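Arkdale推出Rirnska浴帘系列，挂钩、下摆配重和帘面均可单独更换

供媒体即时发布

家居用品零售商Arkdale宣布，自有设计的Rirnska浴帘系列将于10月起在全部门店和网上商店发售。首批共10款图案，每款提供六种尺寸，适用于直杆、弧形杆和转角杆。该系列由Arkdale浴室用品部门与面料供应商Mollenix共同开发，开发期间有80户家庭参与了试用。 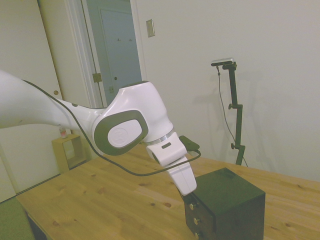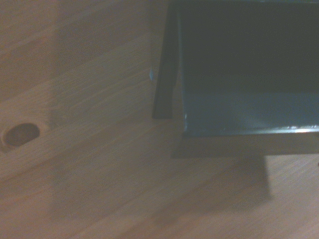
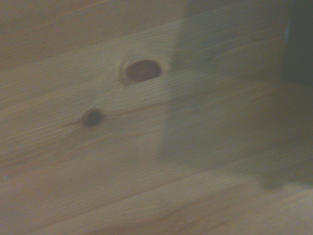
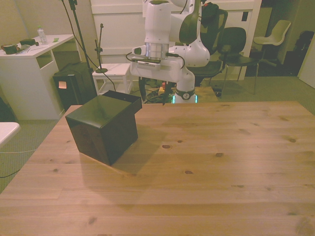 Rirnska是Arkdale首次以自有名称推出的完整浴帘系列。此前，公司浴室用品部门销售的浴帘全部来自外部品牌，图案和尺寸由各品牌自行决定，同一种尺寸往往只有一两款图案可选。新系列中的每一款图案都提供全部六种尺寸，价格按尺寸划分，同一尺寸的不同图案售价相同。

Arkdale浴室用品部门负责人Sizwe Mathebula表示：“顾客来问浴帘，第一句话多半是问长度。老房子的淋浴杆装得高，帘子挂上去离浴缸边还差一截，水就流到地上了。我们把尺寸先定下来，然后才开始画图案。”

关于图案

首批10款图案由Arkdale设计师Anathi Botha带领的团队绘制，分为两组。第一组以图形和色块为主，颜色较浅，包括细条纹、错位方格、波浪线、不规则圆点和大面积渐变。第二组带有一定的叙事内容，包括一幅夜间车站的月台、一座长满蕨类植物的温室、一排晾在阳台上的雨衣、一条挤满鲱鱼的海流，以及一张看上去像旧式航海图、但图上所有岛屿都用厨房用品命名的地图。

第二组图案中，夜间车站和航海图两款在试用阶段意见分歧最大。部分家庭希望画面更亮一些，也有家庭要求保留原有的深色背景。设计团队最终保留了深色背景，把月台上的灯光改成了暖黄色，并把航海图上的字放大，使站在浴室门口的人也能读到主要地名。

Botha介绍说：“浴帘大部分时间不是完全展开的。它可能拉到一边，可能只拉开一半，褶子会把图案吃掉。所以我们每画完一张稿子，都先打样挂起来，拉拢了看，再拉开看。有几张稿子平铺在桌面上很好看，挂起来就只剩下一团颜色，这些就没有用。鲱鱼那一款改得最多，鱼的方向调整过几次，现在拉拢以后看着还是一群鱼。”

两组图案均采用单面印刷，图案朝向淋浴区外侧。帘面内侧为浅色，不印花。试用期间曾测试过双面印刷的样品，由于背光时两面图案会互相透叠，没有进入首批产品。

Arkdale计划在首批产品发售后继续增加图案，新图案沿用相同的六种尺寸和相同的挂孔间距。已经购买Rirnska浴帘的顾客可以只买新的帘面，继续使用原有挂钩和配重条。

尺寸与安装

六种尺寸分别为窄幅标准长、窄幅加长、标准幅标准长、标准幅加长、宽幅标准长和宽幅加长。窄幅适用于独立淋浴间，标准幅适用于多数浴缸，宽幅适用于转角杆和弧形杆。每种尺寸的完整数据印在包装背面，也可在Arkdale网上商店的商品页面查看。

选购时，建议先量淋浴杆的长度，再量杆的下沿到浴缸外缘或地面的高度。用于浴缸的浴帘，下摆应垂到浴缸内侧，低于缸沿。用于无门槛淋浴区的浴帘，下摆应离地面留出少量空隙，让帘子可以自由移动。弧形杆应沿弧线测量，用一根不会拉长的细绳贴着杆走一遍，再量绳子的长度。转角杆两段分别测量后相加。

如果量出的高度介于标准长和加长之间，用于浴缸时可选加长，用于淋浴间时可选标准长。加长款下摆不建议自行剪短，剪开后配重条的穿口会一并失去。Arkdale门店不提供裁剪服务。

挂孔采用加固织边，没有金属圈。每幅浴帘附带足够数量的开口挂钩，挂钩从侧面卡入，不需要拆下淋浴杆。对于两端固定在墙上的杆，这种挂钩可以直接安装。挂钩开口处有一道浅槽，卡入后会听到轻响。拆卸时将挂钩向上推，再向外转动。

挂钩适用于市面上常见粗细的圆形杆，不适用于方形杆、带轨道的吊顶式滑轨和钢索。吊顶滑轨用户可以使用滑轨自带的吊环，挂孔能够穿过大多数吊环。

可更换的部件

Rirnska系列由三类部件组成：帘面、挂钩、下摆配重条。三类部件都可以单独购买，不需要更换整套产品。

帘面是最常更换的部件。单独出售的帘面不含挂钩和配重条，采用纸带捆扎，没有塑料外袋。

挂钩以整套或零散形式出售。门店的零散挂钩放在浴室用品区的抽屉里，可以按只购买。挂钩有白色、深灰色和绿色，三种颜色形状相同，可以混用。

配重条是一根封闭的软管，内有配重颗粒，从下摆侧面的开口穿入，用暗扣固定。洗涤帘面之前应将配重条抽出，用清水冲洗后晾干。不希望使用配重条的顾客可以不装，帘面本身不受影响。浴缸较浅、淋浴间较窄的家庭装上后，帘子贴到身上的情况会少一些。

负责产品测试的Fatima Nel说：“我们收回来的旧浴帘里，很多帘面没有问题，坏的是最靠边的那个孔。拉帘子的时候，人会习惯抓同一个地方，力都落在那一个孔上。Rirnska两侧边缘的孔多加了一层织边，另外在外侧边上缝了一条拉带，手抓拉带就可以。有些家庭用了很久才发现有这条拉带，所以包装上的图示我们重新画了一遍。”

面料

帘面使用由Mollenix织造的聚酯平纹布，表面做防泼水处理，不含PVC涂层。织物挺度比普通窗帘布略高，比常见的塑料浴帘软。拆开包装后可能有折痕，挂起使用一段时间后折痕会变浅，也可以按洗涤说明低温熨烫。

Mollenix产品经理Keabetswe Maluleke表示，双方在面料上讨论最多的是厚度。“布厚一点，挂起来的样子好看，但是干得慢。布薄一点干得快，风一吹就飘。我们给Arkdale寄过好几种克重的样布，最后选的那一种偏薄，再靠下面的配重条把它压住。印花用的颜色也重新调过，同一种墨水印在薄布上会显得淡。”

Mollenix在自有工厂完成织造和防泼水处理，印花、裁剪和缝制由位于Venter的缝制工场负责。Venter工场此前为Arkdale生产浴室地垫和毛巾挂带，Rirnska是该工场首次承接大幅面产品。为此，工场重新布置了裁剪区，并增加了一张长裁剪台。

深色图案首次洗涤时可能有少量浮色，应与浅色衣物分开洗涤。防泼水处理会随洗涤次数增加而减弱。减弱后的帘面仍能挡水，但水珠在表面停留的时间会变长，晾干所需时间也会增加。

洗涤与日常保养

以下说明同样印在每件产品的包装内页。

淋浴后将浴帘完全拉开晾干，不要收拢。褶皱之间的水分容易留在布面上，时间长了会出现霉点。没有窗户的浴室应在淋浴后打开排风扇或浴室门。

帘面可以机洗。取下挂钩，抽出配重条，选择轻柔程序和温水，使用普通洗衣液。不要使用漂白剂，也不要使用柔顺剂，柔顺剂会影响防泼水效果。可以与一两条浅色毛巾同洗，毛巾有助于擦去皂垢。

洗后不要拧绞，也不要放入烘干机。轻微甩干后直接挂回淋浴杆，拉开晾干即可。需要熨烫时使用低温档，从内侧熨，避开织边和暗扣。

下摆如果出现皂垢，可以用软刷蘸温水和少量洗涤剂刷洗，再用清水冲净。已经形成的霉点不一定能够完全洗掉。硬水地区的家庭可能会在下摆看到白色水垢，可以用稀释的白醋浸泡片刻后冲洗，深色图案应先在角落试过再处理。

挂钩可以用温水清洗。滑动不顺时，先擦拭淋浴杆，杆上的皂垢通常比挂钩上的多。不要在杆上涂抹食用油，油会沾到织边上并留下黄色痕迹。

家庭试用

参与试用的80户家庭由Arkdale通过会员通讯招募，住房类型包括公寓、联排住宅和独立住宅。试用家庭分别使用直杆、弧形杆和转角杆，其中有家庭与室友合租，也有家中有幼儿或老人的。每户收到一幅帘面、一套挂钩和一根配重条，按平时的习惯使用，并填写记录表。

记录表询问的内容包括安装过程、帘面干燥情况、拉动时的声音、洗涤后的变化，以及家庭成员对图案的看法。试用结束后，产品全部寄回，由Nel的测试小组逐件检查织边、缝线和暗扣。

根据试用意见，正式产品与试用品相比有以下改动。

配重条的暗扣从下摆正面移到了背面。试用品的暗扣会碰到浴缸内壁，拉动时有声音，晚上洗澡的家庭对此提到得比较多。

挂钩开口方向改为朝内。试用品的开口朝外，快速拉动浴帘时个别挂钩会从杆上脱落。

帘面上缘增加了一条没有印花的窄边，并缝有一个小布标，标明尺寸。家里有两间浴室的顾客在洗后可以凭布标分辨哪一幅挂在哪里。

包装由塑料袋改为纸盒，纸盒侧面开有小窗，可以摸到布料。试用家庭中有人写道，在店里买浴帘时总想把包装拆开摸一下。

也有一些意见没有采纳。有家庭建议在帘面上增加网袋，用来放洗发水和玩具。测试小组做过带网袋的样品，装上瓶子以后帘面向一侧倾斜，网袋下方的布也干得较慢。Arkdale目前没有推出带网袋款式的计划。还有家庭希望帘面有一段透明窗，设计团队正在研究，暂时没有时间表。

旧浴帘回收

Rirnska上市后，Arkdale各门店将在浴室用品区设置旧浴帘回收箱，接收任何品牌的布质浴帘，不要求顾客购买新产品。交回之前应洗净晾干，并取下挂钩和金属圈。

回收的聚酯浴帘由门店集中送往Venter工场，工场会挑出状况较好的部分，裁制成收纳袋和洗衣袋的内衬，其余部分交给当地的织物处理商。塑料浴帘不在回收范围内，门店工作人员可以提供当地回收点的信息。

发霉严重、沾有油漆或者仍然潮湿的浴帘无法接收。潮湿的织物放在箱内会影响其他物品，请顾客晾干后再带来。

Rirnska的旧挂钩也可以投入回收箱旁边的小盒，不同颜色不需要分开。断裂的挂钩同样接收。

发售安排

Rirnska系列10月起在Arkdale超过40家门店同时发售，网上商店同步上架。面积较小的门店会陈列全部图案的挂样，部分尺寸可能需要预订，到货后由门店通知顾客取货。网上订单可选择送货上门或到店自提。

每家门店都会在浴室用品区安装一根可以拉动的展示杆，顾客可以把挂样拉开和收拢，查看图案在两种状态下的样子。展示杆旁边放有各色挂钩和一根拆下的配重条。

未使用过的浴帘可以凭收据退换，包装打开后仍可退换，但帘面应保持干燥、没有挂过。已经挂过的浴帘如果出现缝线脱开、织边破损或暗扣松脱，请联系购买门店，由门店更换相应部件。正常使用造成的褪色和防泼水效果减弱不属于更换范围。

企业采购，包括旅馆、民宿和学生宿舍，可以通过Arkdale商务销售团队订购。商务订单可以只订帘面，也可以指定统一的挂钩颜色。商务订单不提供定制图案。

负责零售业务的Sioned Hopkin表示，门店员工在上市前会接受产品培训。“培训的大部分时间用来练习量尺寸。顾客带来的数据什么样的都有，有人量的是浴缸，有人量的是旧帘子，旧帘子如果缩过水，数字就不对了。店员要会问那几个问题。另外，每家店都有一份打印好的测量单，顾客可以拿回家量好再来，不用当场决定。”

测量单也可以在网上商店下载，单上留有记录杆型和浴缸高度的位置。对于不方便自行测量的顾客，门店可以根据照片和旧浴帘的尺寸提供建议，但最终尺寸由顾客确认。

配套产品

与浴帘同时上架的还有一款伸缩淋浴杆和一款浴室地垫，均为Arkdale原有产品，这次增加了与Rirnska挂钩相配的白色、深灰色和绿色。

伸缩淋浴杆靠两端的橡胶垫撑紧在墙面之间，不需要打孔，适用于瓷砖和平整的涂漆墙面，不适用于墙纸和表面凹凸的石材。安装后应检查杆是否水平。宽幅浴帘沾水后重量增加，跨度较大的浴室建议使用墙面固定杆。

浴室地垫为棉质，由Venter工场缝制，可机洗，背面没有橡胶层。地垫应放在干燥、平整的地面上使用，地面较滑的浴室请另配防滑垫。棉质地垫吸水后需要挂起晾干，可以搭在浴缸边缘或毛巾杆上。

航海图图案另有一款同图案的茶巾，在厨房用品区销售。茶巾上的地图内容与浴帘相同，只是岛屿名称改用了浴室用品。

给媒体的补充说明

产品图案文件、尺寸表和洗涤说明可向Arkdale新闻办公室索取。新闻办公室可以为家居和生活类媒体提供样品，样品数量有限，请在来信中注明需要的图案、尺寸和淋浴杆类型。样品使用后不需要寄回。

希望采访设计团队或测试小组的媒体，请提前与新闻办公室联系。Anathi Botha可以就图案设计和打样过程接受采访，Fatima Nel可以回答有关试用和产品测试的问题。Mollenix方面的采访请求由新闻办公室代为转达。Venter工场在生产期间可以安排参观，参观者需穿平底鞋，裁剪区内不能拍摄尚未发售的图案。

引用产品名称时请使用Rirnska，首字母大写，其余字母小写，不需要翻译。

关于Arkdale

Arkdale是一家家居用品零售商，经营浴室、厨房、卧室和储物类产品，通过门店和网上商店销售。浴室用品部门的产品包括浴帘、淋浴杆、地垫、毛巾、置物架和清洁用具。

关于Mollenix

Mollenix从事家用纺织品面料的织造和后整理，产品用于浴帘、遮光帘、桌布和户外坐垫，为零售商和家具制造商供货。

媒体联系

Arkdale新闻办公室
工作时间内可通过Arkdale网站的媒体页面提交采访和样品申请，来信请注明媒体名称和截稿时间。
顾客咨询请联系各门店或网上商店客服，新闻办公室不处理订单和退换事宜。

（完）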